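**Brekham, 23 Mar 2019**

# Tirel 2 is out, and it finally understands both hands

The robotics software group in Brekham has released version 2 of Tirel, its free toolkit for turning hand-guided recordings into motion a robot arm can follow. The big change is that left and right grippers are now treated as parts of one job. If you've ever tried to line up two separate recordings by hand, you'll know why people in the lab were grinning all week.

Tirel works on recordings made with hand-held grippers. A person picks up a gripper in each hand, does a task on a tabletop, and the software works out where each gripper was, how far its fingers were open, and what the cameras saw at each moment. The result is a file that a planner or a learning program can read. In version 1, each gripper got its own file with its own clock, and stitching them together was left to the user. Plenty of users did it badly, and so did we for a good long while!

"I had a folder of little scripts just for sliding one recording against the other until it looked right," says Nuria Mamo, who wrote most of the new timing code. "I deleted that folder on release day. It felt wonderful."

The new version puts every stream on a single clock before anything else happens. It looks for sudden changes in motion that show up in more than one stream, uses those to make a first guess, and then tightens the match over the length of the recording. On the group's test set of 209 recordings, the worst leftover error was 14 milliseconds. The streams run at 60 frames a second, so that is less than a single frame. The old method could be off by several frames at the end of a long take, enough to make one gripper seem to let go of an object before the other had hold of it.

The test set leans heavily on small tabletop jobs with boxes and packets. They are awkward in all the right ways: a gripper close to a box hides part of what is inside, shiny wrappers throw back light, and a clear lid lets the background show through where the software would like to find a surface.

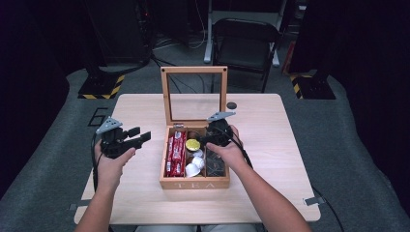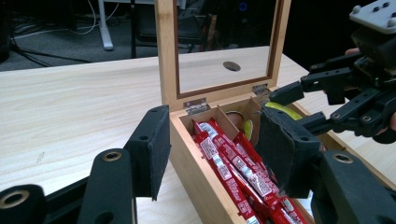

*Hand-held grippers at the wooden tea box with its glass-like lid standing open, from a head camera (first) and a gripper camera (second).*

Clear lids got a lot of attention this time. Version 1 tracked bright corners and strong edges wherever it found them, and it was quite happy to latch onto a chair leg seen through a pane and treat it as part of the lid. Move the camera a little and the lid would seem to slide off its hinges. Tirel 2 checks whether points inside an outline move along with that outline. If they don't, it marks the area as see-through and leans on the border instead. It's a simple idea, and it fixed more bad tracks than any other change in the release.

Cristóvão Calado, who looks after the tracking side, found the problem while going over plots from a batch recorded last September. "The lid track had a bend in it that no lid could make," he says. "I spent days blaming the calibration. Then I drew the tracked points back on the video, and half of them were on the furniture."

There is also a new viewer, and it may be the part people enjoy most. It plays the head view and gripper views side by side, with a strip underneath showing finger opening for each hand. Drag along the strip and everything moves together. Places where the software isn't sure of its own answer are shaded orange, so a person checking a recording can jump straight to them. You can also mark a stretch as unusable without cutting the file, and change your mind later.

On the planning side, Tirel now writes directly to Pfister, the group's two-arm motion planner. Pfister takes the recorded gripper paths as a suggestion, then looks for arm movements that stay close to them and keep the elbows from hitting each other. Human arms and robot arms bend in different places, and a path that is easy for a person reaching over a box can be plain impossible for a pair of arms bolted to a bench. When that happens, the planner now reports the exact moment where it got stuck and which arm was to blame. Earlier it just said "no path found" and left you to guess.

A few things still need work. Tracking gets shaky when both grippers are so close to an object that neither has a clear view of it, and the head view doesn't always help with a pair of forearms in the way. Fast wrist turns can still smear the gripper images. The see-through check needs some camera movement to do its job, so a recording that starts with everything held perfectly still will be shaded orange for the first moments. Calado has a fix for that one half written, and he hopes to have it in the next small update.

Old recordings can be converted with the included import tool, which leaves the original files alone. Conversion is slow on long takes, so start with a short one and check it in the viewer before you run a whole folder overnight. Custom scripts that read the old per-gripper files will need changes, and the notes that come with the download list every field that has moved or been renamed.

Mamo and Calado will show the release at the Zondordale open tools meetup, with time set aside for people who want to bring their own recordings and try them in the viewer. Awkward ones are very welcome, Mamo says, and anything with a glass lid goes to the front of the line.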